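CHAPTER 4
Watching a Cell at Work: The Site Visit and the Demonstration

0 Comments | 842 Shares

Most engineers meet a new automation system for the first time as visitors. They stand behind a yellow line, or in front of a monitor, and watch somebody else's machine do a task that was chosen in advance. The conditions are good, the parts are clean, and the operator knows which buttons to leave alone. A visit of this kind can still yield a great deal of information, provided the visitor knows what to measure and what to ask.

This chapter uses the open day at the Winmont training center as its running case. The center opens its floor on one Saturday each August. Visitors see two stations. The first is a packing cell built by Frade, which runs behind guarding. The second is a simulation bench running the Stelunon package, on which the same class of handling task is shown in software before any hardware is moved. We begin with the bench – the concepts are easier to isolate there – and turn to the cell in Section 4.3.

4.1 The simulated demonstration

A simulated demonstration shows a model of the tool, a model of the part, and a view from a chosen point. When the viewpoint is set close behind the tool, the picture is dominated by the gripper itself. The observer gains a clear sense of finger opening and loses most of the surrounding layout.

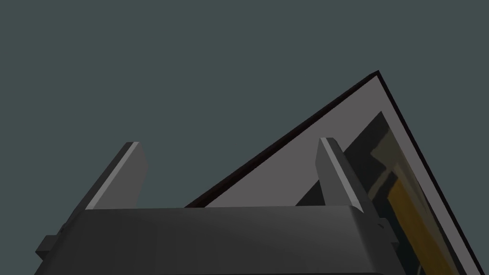
Figure 4.1 Simulated gripper, fingers open, with a framed picture behind the right finger.

Note how the finger in Figure 4.1 hides part of the picture. This is called self-occlusion, and it matters in practice. If the control software depends on the same view, any feature of the part behind a finger is missing from the data at that moment. The usual remedies are a second viewpoint, a change of approach angle, or a stored estimate of the part's position carried over from an earlier view. During a visit, ask which of these is in use and how old a stored estimate may become before it is rejected.

The part's orientation is the second point to record. An object seen with a corner uppermost may be rotated relative to the tool, or the viewpoint may be rotated relative to both. A single view does not always settle the question. Ask for the coordinate values of the tool and the part, and note the reference frame in which they are given.

4.2 Views without a part 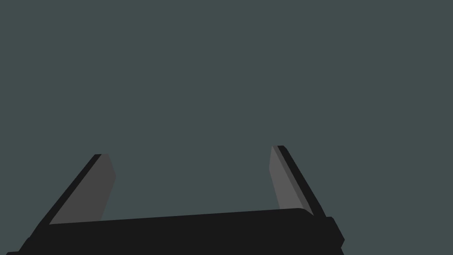

Chapter author: Lead Instructor, Handling Systems, Dirard Technical Press

A view that contains only the gripper and a plain background is easily dismissed as uninformative. For a visitor it is a useful reference. With no part in the jaw, the full inner face of each finger can be compared with its partner, and the gap can be judged against the width of the palm. Differences in apparent lean between the two fingers should be checked against the camera position before they are reported as a fault in the model. Perspective alone will make parallel plates seem to converge.

Plain backgrounds also remove the cues by which people judge distance. Without a tabletop, a shadow or a horizon, the height of the tool cannot be read from the picture and must be taken from the numbers. The same limit applies to any image-based controller trained only on views of this sort.

At Winmont the bench is set to run 2,000 trials between opening and closing, and the log is available to visitors on request. A log is worth more than a good seat. Before leaving the bench, the visitor should have obtained:

– the definition of a successful trial, in writing
– the number of trials stopped by hand
– the range of starting positions used for the part
– the time step of the simulation and the friction values assigned to the finger pads

The last item is often left out of public demonstrations. Friction between pad and part governs whether a grasp holds, and a value set too high will make a weak grasp look sound. Where the presenter can change the value during the session, ask to see the task repeated at half the setting.

Exercise 4.1 Sketch a gripper with two flat fingers as seen from directly behind the palm. Shade the region hidden by the right finger, then repeat the sketch with the viewpoint moved one palm width to the left.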